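4 Packing framed pictures

Use this section when clearing a living room before the Ledine shelving is fitted. Small frames, up to 50 cm on the longer side, can go into the round storage tub. Larger ones go flat in a Prakgate carton (see section 6).

4.1 Before you start

1. Clear the floor on all sides of the tub so that you can stand close to it.
2. Check the inside of the tub for grit, pins and old picture hooks.
3. Lay a soft cloth or crumpled packing paper in the bottom.

Note: Do not use newspaper. The ink marks pale mounts.

4.2 Putting the frames in

1. Take the heaviest frame first.
2. Wipe the glass with a dry cloth and check the corners for loose joints.
3. Hold the frame by both sides, level, and bring it over the middle of the tub.

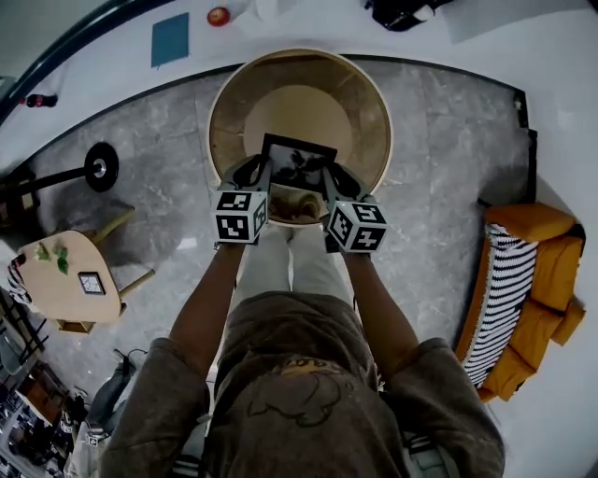
4. Lower it slowly until it touches the padding. Do not let go early, even if the drop looks small.
5. Put a sheet of card between this frame and the next one.
6. Stop when the top frame is 17 mm below the rim. The Dagdag lid will not sit flat if the tub is any fuller.

CAUTION: Never press down on the glass to make room. If a frame will not fit, take it out and use a carton.

CAUTION: A full tub weighs roughly 19 kg. Two people should lift it.

4.3 Labels

Write the room and the wall on the label, then tie it to the tub. Replacement labels are part 988 in the Dorkbridge spares list. Questions about this section go to Marites Talavera at the Dorkbridge office, mornings only in July.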